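Tolen night recorder - set-up guide
Section 4: Putting it out for nocturnal migration

Updated 29/07/2020 for the Harkik firmware. Older units, see the old sheet, most of it still holds.

Do all of this indoors first, on a table, in daylight. Fiddling with tiny switches in the dark at the bottom of the garden is no fun.
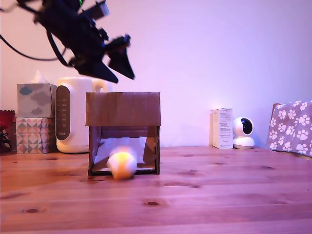
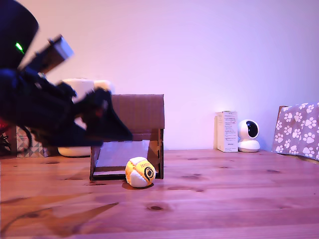

What you need: recorder, foam windshield, 2 fresh batteries, memory card, a bucket. Yes a bucket. See step 7.

1. Batteries in. Check the plus and minus, the marks are faint. Lid clicks when its seated.

2. Card in, label side up. Don't force it. If it stops halfway it's upside down.

3. Hold MENU until the screen lights. Go to CARD, then FORMAT, then YES.

CAUTION: Format wipes everything. Copy last week's nights off first. One of our group lost a whole run of October thrushes this way, 2,722 calls logged and no audio left to back up a single one.

4. Set the clock. Use standard time and leave it there, all year. Don't change it for daylight saving or your log will be an hour out for half the season.

5. File length - set to one hour. Shorter files are a pain to sort, longer ones choke the Tremblay viewer.

6. Gain. Start at 40. If the trace is solid black when you look at it next day, come down. If you can't see the neighbor's dog on it, go up.

NOTE: Auto gain OFF. It pumps up the hiss between calls and every cricket turns into a wall of noise.

7. Stand the recorder upright in the bucket, mic pointing straight at the sky. Pack a towel round it so it doesn't rattle. The bucket cuts road noise from the sides. A big flowerpot works too but block the hole.

8. Windshield on. Push it right down over the mic, no gap at the base.

9. Pick the spot. Open sky, away from trees, gutters, heat pumps and anything that hums. Flat roof is good if you can get up there safely. At the Standevov site we keep it at least 200 feet from the pond, frogs in spring will bury everything else.

CAUTION: No ladders after dark. Put it out before sunset.

10. Timer to START SUNSET / STOP SUNRISE. Enter your location once and it works out the rest each night.

11. Press and hold REC. Red light blinks twice then goes out. That's normal - it is armed, not dead. If the light stays on, the card is full or not formatted, go back to step 3.

Rain
Light drizzle is OK with cling wrap stretched loosely over the bucket, but you lose the high thin calls. Heavy rain, leave it in. You'll hear nothing but drops anyway and the mic does not dry out quickly.

In the morning
Bring it in before the sun gets on it. Press STOP even if the timer has ended, this closes the last file properly. Take the card out, copy to the computer, and rename the folder with the date the night STARTED. Not the date it ended. We get teh two mixed up every fall and it makes a mess of the totals.

Leave the windshield off overnight to air if its damp.

Going through the files is in Section 5. Battery life table is on the back page.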